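Hangers and baskets - the linen room in November

This gallery is the second one I am making about our linen room at Grostelside. The first was about the shelves, and several people wrote to me that they would like to see more of the small things, the baskets and the hangers, so I have put these here. The room is on the ground floor of the Corkent building, behind the laundry, and it serves the costume store and also the guest rooms upstairs.

When I began to look after this room, all the hangers were hanging on one rail, the full ones and the empty ones mixed together. If you took a shirt away, the hanger stayed where it was, and after some weeks there was no space to push anything along. According to the old stock book we own 2,286 hangers of all kinds. I have not checked this number and I do not plan to. The blue ones are my favourites. They are ordinary wire with a colour coating, they are thin, and they lie down flat much better than the thick moulded ones.

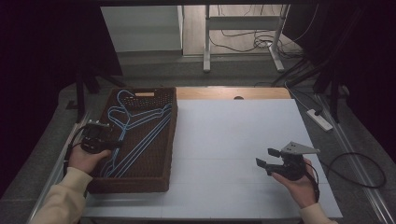
Blue hangers in the brown basket, hooks all to the same end. Sorting table, Thursday morning.

The hooks are the whole secret of it. If they point in two directions they catch on each other, and you pull up one hanger and get a small family of them. I put the hooks toward the handle and let the long bottom bars lie a little diagonal, so the stack can spread out and does not climb up in the middle. For a shallow basket this matters quite a lot. With a deep one you can be lazier, but then you must dig.

I am asked sometimes why we don't use the cardboard boxes that the hangers came in. We did use them, for almost 5 years. They became soft at the corners, and the flaps were always in the way. The woven baskets came from a shop called Mugo, which was closing its homewares floor, and we bought what was left in the brown colour. They cost us 74 dollars all together, with the delivery. I thought it was a fair price then and I still think so.

There is one thing to know about a woven basket if you keep wire in it. The end of a hook can go into a gap in the side wall, and when you lift the hanger quickly it pulls on the cord. I have repaired two baskets where this happened, with brown thread and a big needle, and the repair can be seen only if you look for it. Now I lift slowly, and I begin with the top one. It sounds very obvious when I write it down, but in a busy week it is the first thing to be forgotten.
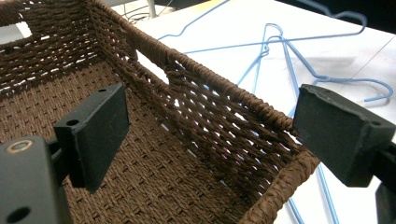 For cleaning I turn the basket upside down over the bathtub and knock on the floor of it with my flat hand. Dust sits between the strands, and lint also, a grey kind which comes from the towels. After this I go over it with a dry paintbrush, a wide one, along the rows and then across. I never put these baskets under the tap. My neighbour at home did it with hers and it dried in a different shape - one corner stayed up like a boat.

The labels are the next job. At the moment we have only paper tags tied on with string, and they turn around so that you read the empty side. I have ordered 100 small tags of stiff card from Ultach in a cream colour, and I will write on both sides this time. Blue for shirts, white for blouses, and the clip hangers by themselves in whatever basket has space.

The winter coats will be moved before the holidays and they need the wide hangers, which live in another cupboard. I will make a gallery of this cupboard too, when it is tidy enough to be shown. It will need at least one more weekend.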